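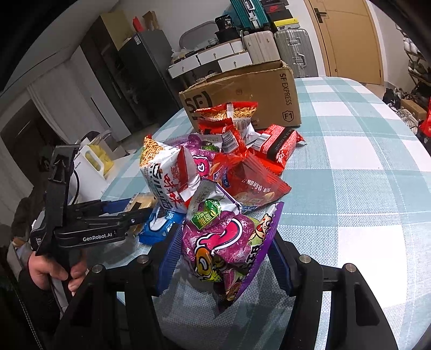 Sachet de snack violet et rose.

Dosage ELISA sandwich : passage au tampon de dilution Flurkon S2

À compter des lots expédiés en février, les coffrets ELISA Flurkon destinés au dosage de l'IL-6 humaine dans le sérum et le surnageant de culture contiennent le tampon de dilution S2 en remplacement du tampon S1. Le couple d'anticorps reste identique : anticorps de capture monoclonal de souris, anticorps de détection monoclonal de lapin biotinylé. Le conjugué streptavidine-HRP et le substrat TMB sont également inchangés.

Le tampon S2 contient un agent bloquant les anticorps hétérophiles, absent de la formule précédente. Il a été évalué par le laboratoire Rallton sur 467 sérums humains, dont 236 provenant de donneurs connus pour la présence de facteur rhumatoïde. Avec le S1, une partie de ces derniers donnait un signal qui persistait en l'absence d'anticorps de capture spécifique (puits recouverts d'IgG de souris non immunes). Avec le S2, ce signal revient au niveau du blanc pour tous les échantillons testés. Dans le groupe sans facteur rhumatoïde, les concentrations mesurées avec les deux tampons sont superposables sur toute la gamme.

Modalités d'emploi

Diluer les sérums au demi dans le S2, puis déposer 100 µl par puits. Les surnageants peuvent être déposés purs si la concentration attendue est inférieure à 400 pg/ml, point haut de la gamme. Au-delà, diluer dans le milieu de culture utilisé pour l'expérience et préparer la gamme dans ce même milieu. Incubation : deux heures à température ambiante sous agitation, ou une nuit à 4 °C sans agitation. Quatre lavages entre chaque étape, à 300 µl par puits.

Ne pas mélanger S1 et S2 sur une même plaque. La gamme étalon doit être préparée dans le tampon fourni avec le coffret. L'absorbance du point haut est légèrement plus faible avec le S2, et une courbe établie en S1 conduit à sous-estimer les échantillons dilués en S2. La régression logistique à quatre paramètres reste le modèle recommandé. Lecture à 450 nm, correction à 570 nm. Pour les lecteurs Crichton, le fichier de protocole a été mis à jour ; la version antérieure reste utilisable à condition de modifier manuellement le facteur de dilution.

Conservation : 2 à 8 °C, flacon fermé. Un léger trouble après stockage prolongé se résorbe par retour à température ambiante et retournements lents. Ne pas vortexer.
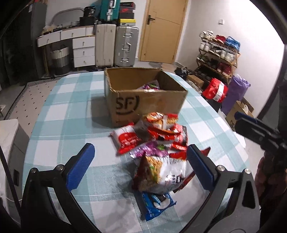 Un abonné demande s'il faut reprendre les séries déjà dosées en S1, son étude longitudinale comptant 200 prélèvements dont la moitié est analysée. Il précise que ses plasmas sont recueillis sur EDTA et qu'il ne dispose d'aucun statut pour le facteur rhumatoïde.

Le service technique de Steser conseille dans ce cas de terminer l'étude avec un seul tampon. Le S1 peut être commandé séparément jusqu'à épuisement du stock, sur indication du numéro de lot du coffret d'origine. Si le passage au S2 est retenu, redoser un sous-ensemble d'échantillons couvrant la gamme et comparer les deux séries par régression de Passing-Bablok avant toute mise en commun. Un échantillon discordant sera repris sur puits recouverts d'IgG non immunes. L'EDTA est compatible avec les deux formules ; l'héparine n'a pas été évaluée avec le S2.

La notice révisée est jointe à chaque coffret. Le tampon S2 existe aussi en flacon de 50 ml, vendu seul.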